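3.2 Operating rules during collection

The rules in this section apply to every tabletop task in the Plirken set, fruit-and-basket tasks included. They grew out of the first draft of the Grosach bench protocol, which was too long and which operators mostly skipped. The version dated 07/01/2026 fits on one page. We give the parts that matter.

Before a run. Mark the foot position on the floor and keep to it. Cables behind the robot, slack checked by hand, nothing looped under a foot. Table clear except for task objects and the fixed furniture of the task (a rack, in this case). Operator says the task name out loud, second operator repeats it. No repeat, no run.

During a run. One person on the stop button and that person does nothing else — no logging, no phone, no moving objects. Nobody reaches over the tabletop while the arms are powered, even when an object has rolled somewhere silly. Stop first, then reach. Hands approaching a container slow down for the last 5 cm. We tried 3 cm in the pilot and thin-walled baskets got pushed instead of grasped.

Views. Every run has one fixed view of the workspace and one head view. The fixed view must show the feet and the floor, becuase that is where the cable problems are. The head view must show the target object and the acting hand together. A run that loses either view for more than 30 frames in a row is rejected, no partial credit.
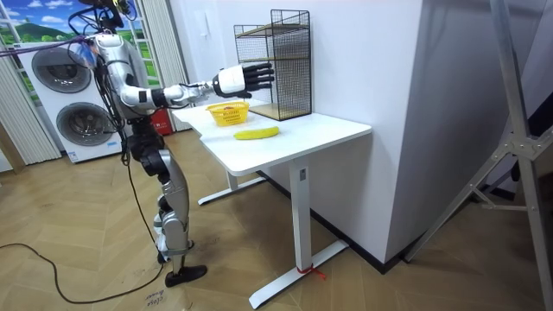
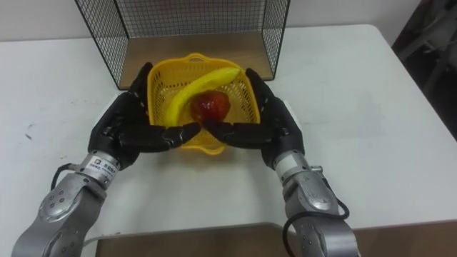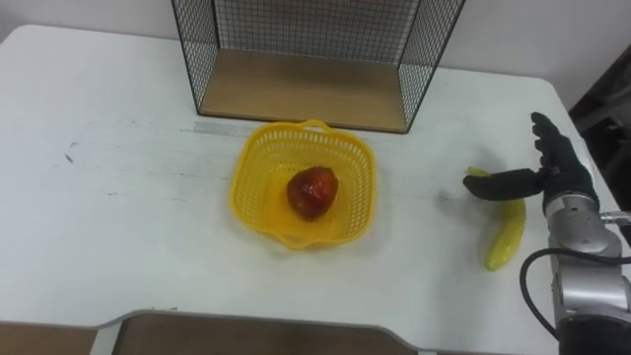 Figure 3. Basket task. First: fixed view, with an arm out over the desk. Second: head view, both hands at the basket, banana and apple inside. Third: head view, one hand near the banana, apple in the basket.

Object rules. Same basket, same fruit for a whole block. Swaps between blocks only, and logged. Object positions are not reset to a template; the operator places them by hand within reach of the arm that will act. We went back and forth on this. Templates gave cleaner numbers but policies trained on them did badly on the Tomoana bench, where the table is a different height.

One-hand and two-hand phases. Labeled separately. A two-hand phase starts when both hands are at the object, whether or not there is contact. Contact was the original criterion and annotators could not agree on it from the head view alone — fingers hide the contact points too often.

Rejected runs. Keep them. Store with reason code, never delete. Of 269 runs logged under the one-page rules, the most common reason code was loss of a view, then wrong object placement. Stop-button events get their own code and a short free text note, filled in before the next run starts and not at the end of the day.

Relation to other practice. The Nirix guidelines ask for a fenced cell. We do not use one, so our rules lean harder on the stop operator and on keeping people out of arm's reach. Sites with a fence can drop the second-operator repeat but should keep the rest. We have not tested the rules with more then one robot in a room and make no claim there.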